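Mavthorpe Over Log

Ball-by-ball records from club cricket at the Mavthorpe ground, kept by Jinlong Jiang.
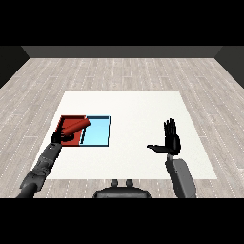
White table on a grey plank floor, rendered view.

Contents
514 innings files, one per innings, plain CSV. Away games at Wonham and Antwi are in a separate folder.

Columns
over, ball, bowler_id, striker_id, runs, extras, wicket

Known gaps
272 deliveries have no bowler recorded – mostly from torn score sheets. Byes and leg byes are merged before version 4. Rain-shortened games keep their original over limit.

Updates
New files go up each July. Corrections by email, with the innings number in the subject.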